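Sofa throw

Shares 145 | Comments 16

A sofa throw is a loose cloth laid over a settee to protect it from the people it was bought for. It may be a blanket, a quilt, a bedsheet with nowhere better to be, or several of these at once. Strictly speaking it differs from a loose cover, which is cut to fit and is therefore harder to lose down the back.

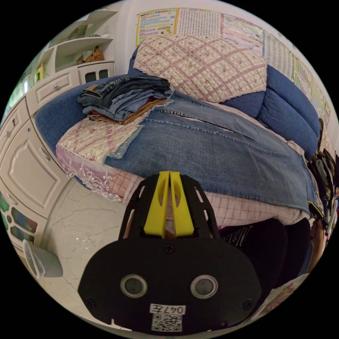
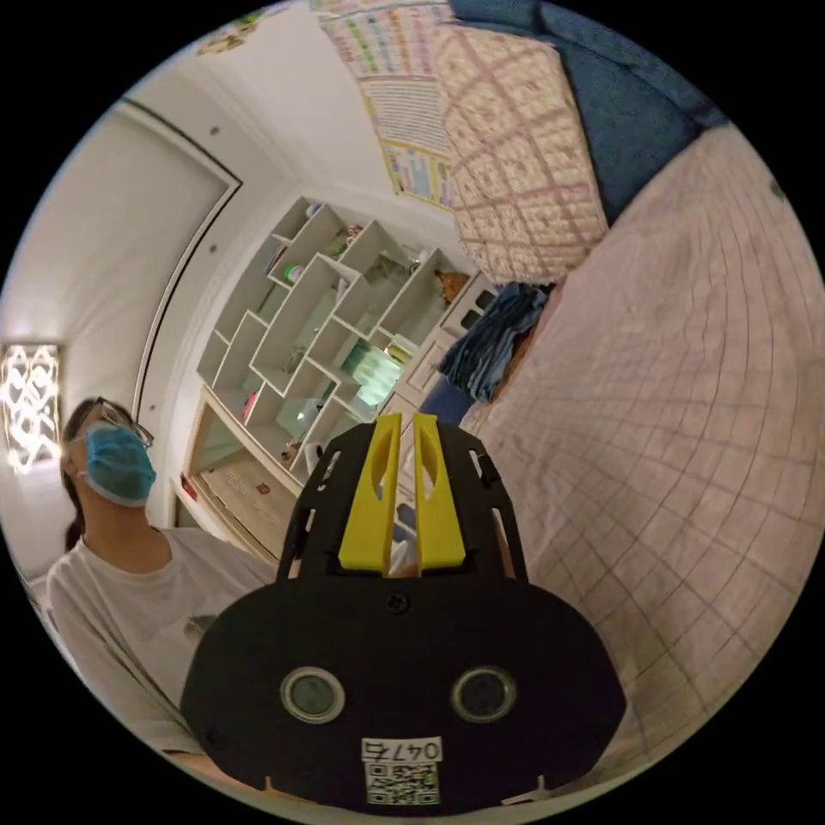
Layering

Most households own more throws than sofas. The usual arrangement puts a quilted cover over the backrest and something tougher on the seat, with denim a popular choice for its indifference to crumbs. Yamila Arancibia, in her handbook The Covered Settee (Pruvton, January 2021), lists seven layers as the practical limit, after which the sitter's feet leave the floor.

Matching is considered desirable and is rarely attempted. Checks sit beside lace trim in many homes without either party complaining.

Use as a shelf

A covered seat is flat, soft and at a convenient height, and soon attracts folded laundry. Jeans are the commonest settler, being heavy enough to stay put. Arancibia calls this "the waiting room", and her survey of 1,256 homes in Catar found that over half had clothes on the sofa at the time of asking. The rest, she notes, had been given warning.

Care

Throws should be shaken outdoors and washed by themselves, denim especially, as the blue travels. Frayed edges can be hemmed, or described as a finish. The Trivetti method, in which corners are tucked beneath the seat cushion, lasts until somebody sits down.

See also: Antimacassar; Bedspread; Lewis knot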